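Progress report: two-arm clean-up practice rules, April
To: Concetta Bianchini, Tullska program office
From: Pierina Lo Presti

Hi Concetta,

Good month over here! You asked for the rules first and the chatter second, so I'll try (no promises).

The draft practice sheet for vegetable clean-up is at 11 rules now, up from 7 when I last wrote. The new ones cover who goes where when both arms share a table. The one I like best says an arm can't cross the middle of the table until the other one has stopped or backed off. Our old wording was "avoid conflict," and the three of us running sessions each read it differently. We rewrote it over one long lunch and I think it's finally plain enough.

I also split the tool rules in two. Brush and dustpan stay on the table side, and only scraps go in the bin — whole vegetables belong in the basket, always. Cirillo wanted that left to the operator's judgment. I said no, and we're still friends.

We've logged 65 practice runs against the draft. The Jidik checklist gets filled in after each one, and I read every sheet myself. The weak spot is still the stop call. People say it too quietly, or say "wait," so rule 4 now gives the exact word. I'd like the Skaver site to try the sheet cold, with no coaching from me, before we call it version 2.

Money is fine and we're inside the budget line for the quarter. I do need a yes from you on two extra days of operator time in the next block, mostly for the cable routing rule. It's half a page of arguments at the moment and wants a proper sit-down.

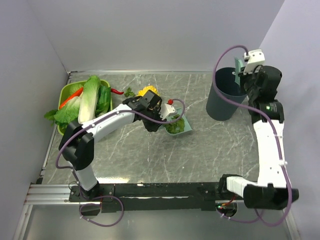
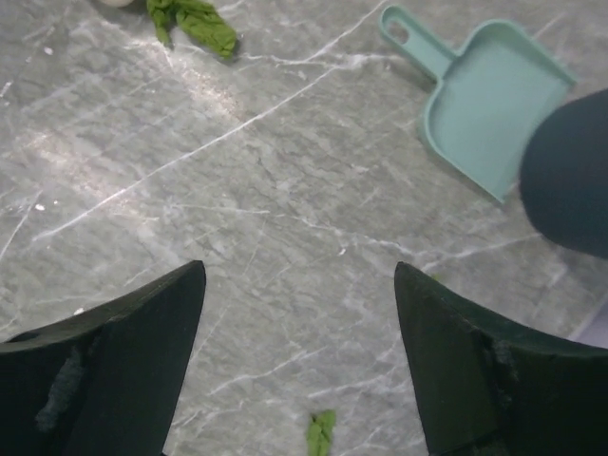
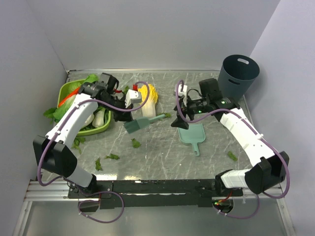
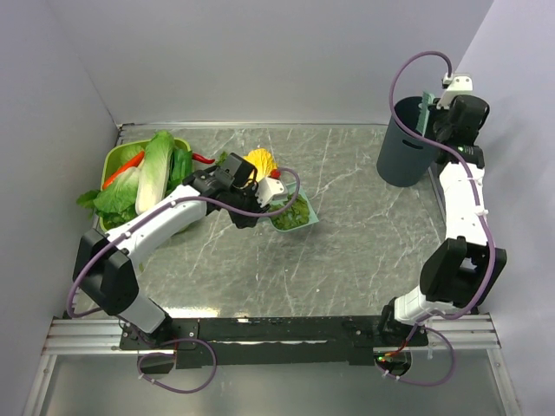 Vegetable clean-up on the marble-patterned table. The second picture is the close view from the gripper; the other three show both arms.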